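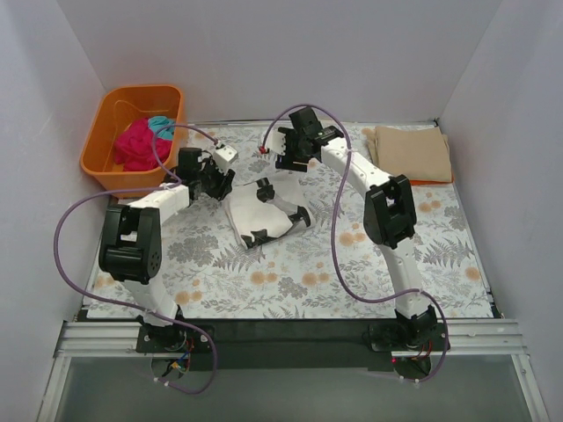 Two arms over the floral mat

hovton24
Lightfoot steelbook is up at Zustilik. Print run is 2,541, limit one per customer. Ships in May.

marl_k
Ordered. Does it have the Skotlow commentary or just the film?

hovton24
Film and commentary, plus 6 deleted scenes.

reelpatch
Pass. Same transfer as the old disc and it costs 10 bucks more - you're paying for a tin.

marl_k
The old disc never had the commentary, so I don't agree. Worth it to me.

reelpatch
Fair enough. I'll wait for the standard case.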